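Section 4: Cleaning the Shared Microwave Oven

4.1 Before you begin

This section applies to all tea rooms at the Tamiru residence. Cleaning is to be carried out at the end of each day and after any spill.

1. Switch the oven off at the wall and remove the plug.
2. Allow the interior to cool fully. The turntable holds heat longer than the cavity walls.
3. Prepare 300 mL of warm water with a small amount of dishwashing liquid.
4. Have two clean cloths ready, one damp and one dry.

CAUTION: Do not use steel wool, oven cleaner or bleach on any part of the appliance.

4.2 Cleaning the door

5. Open the door fully and support it with one hand while wiping. Do not lean on it or use it to pull the oven forward.
6. Wipe the inner face of the door first, then the edges, then the handle.

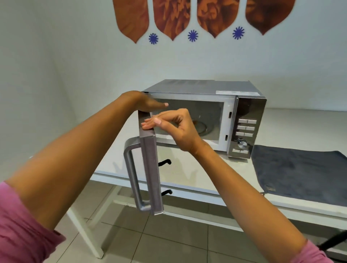 Door latches must be kept free of grease and crumbs so that the door closes squarely. Residents should wipe them with the damp cloth wrung out well, working gently along each hook. There are two black hooks on the inner edge of the door, one at mid-height and one lower down, and each has a matching slot in the white front frame on the right side of the cavity. Clean the slots with a dry cloth only.

NOTE: If a hook is cracked or loose, leave the oven unplugged, attach an out-of-service tag and notify Shireen Shabalala at the Tamiru office.

4.3 Cleaning the cavity and turntable

7. Lift out the glass turntable and wash it in the sink. Dry it thoroughly.
8. Wipe the ceiling, walls and floor of the cavity, rinsing the cloth as required.
9. Replace the turntable and check that it sits level and turns freely.

4.4 Cleaning the controls

10. Wipe the buttons and dial with a barely damp cloth. Do not spray liquid onto the panel.
11. Polish any reflective surfaces with the dry cloth, close the door and restore power.

Issued by Tumelo Mkhize, Residential Services, 30 July 2019.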